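6. First practice task: clearing the table

Before this section, finish section 5 (Homing and finger check). Both arms must be homed and the status line in the Ondthorpe panel must say READY for both sides.

The practice task is the same one we use at Sedetti when a new bench leaves the workshop. It includes thin things, soft things and round things, so it shows quickly which setting is wrong. You do not need to buy special parts. Normal kitchen articles and toy vegetables are good enough.

6.1 Prepare the surface

1. Put the basket at the rear, a little to the right of the center. Both arms must be able to reach its front rim.
2. Put the waste bin at the left rear.
3. Fill the basket with vegetables. Leave one long vegetable out, on the left side of the surface.
4. Crumple some paper tissue and spread the pieces. Do not press them into hard balls. A hard ball rolls away when the finger touches it.
5. Lay the dustpan flat near the center with the handle pointing to the rear.
6. Check that the cable loops in front of the base rail hang free.

CAUTION: Keep your hands and sleeves outside the side walls when the panel says READY. The arms can start moving without a sound signal. The red button must be within reach of the person who holds the controls.

6.2 Cable check

The cables follow the arms on the outside and are held with ties. Each cable needs a wide curve at the wrist. If the curve is too small, the last wrist joint stops before its end position and the panel shows error 47. Open the tie nearest to the wrist, give the cable more length, and close the tie again. Do not cut the spare length of the ties with a knife while they are on the cable.

6.3 Gripping thin objects

Thin flat objects are the most difficult part for new users. The fingers are made to close on something with a body, and a thin edge can turn between them. Please do the steps slowly the first time.

1. Select the arm that is nearer to the object.
2. Set the grip force to 70. The factory value is lower and is meant for soft vegetables.
3. Bring the wrist over the object and turn it until the finger faces are parallel to the flat side of the object.
4. Go down until the finger tips are just beside the edge. Do not push the tips against the surface.
5. Close the fingers. Wait until the force bar in the panel stands still.
6. Lift a small distance and stop. Look at the wrist camera picture before you continue.
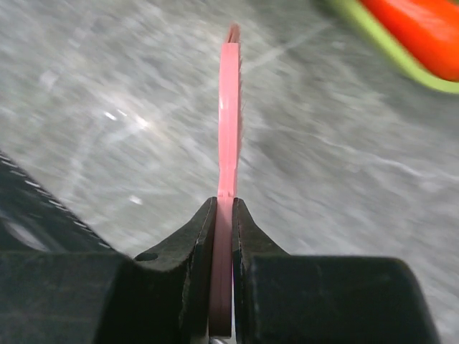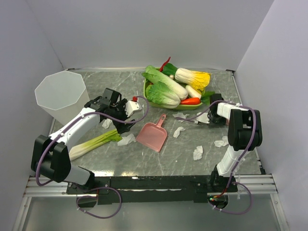 Wrist camera view with a thin pink piece in the fingers, followed by the workspace view with both arms over the surface.

7. If the object leans to one side, lower it, open the fingers and begin again from step 3. Do not try to correct the angle in the air.
8. If the object is straight, continue with the movement at speed level 6 or lower.

NOTE: The wrist camera picture becomes blurred when the arm moves fast. This is normal and the recording is still valid. If it is blurred when the arm stands still, clean the lens with a dry cloth.

6.4 Picking up the tissue

Tissue needs very little force. Go back to the factory value before you start, otherwise the fingers press the tissue flat and it hangs on the finger when you open. If this happens, open the fingers fully over the bin and close them again one time. Usually the tissue falls. Do not shake the arm.

Pieces near the base of an arm are out of its reach, even if they look close on the screen. Take them with the other arm, and first move the nearer arm up to its rest position. The software from Hägglund stops both arms if the two wrists come too close to each other, but it does not watch the elbows. You have to watch the elbows.

6.5 Saving the run

1. Press STOP RECORDING before you open the side gate.
2. Give the run a name without spaces.
3. Choose KEEP or DISCARD. A run with a dropped object can be kept, but please mark it in the comment field.
4. Wait for the file to be written. The bench can store 2330 runs of normal length before the disk must be emptied.

If you have the Skustow option, the runs are copied to your own server every night and you do not need to empty the disk by hand.

6.6 If something goes wrong

Fingers close but the force bar stays at zero: the finger screws are loose. See section 5.4.

One arm moves slower than the other: the two sides have different speed levels. Set both sides again, also the side that looks correct.

The arm stops in the middle of a movement and the panel shows no error: press the red button, release it, and home both arms again. If it comes back more than once in the same session, write to Margit Hovland at customer support and attach the last saved run.

Questions about finger shapes for other objects go to Åsmund Solberg. He needs the thickness of the object at the place where you want to grip it — a photo alone does not help him very much.

The next section explains how to change the order of the tasks.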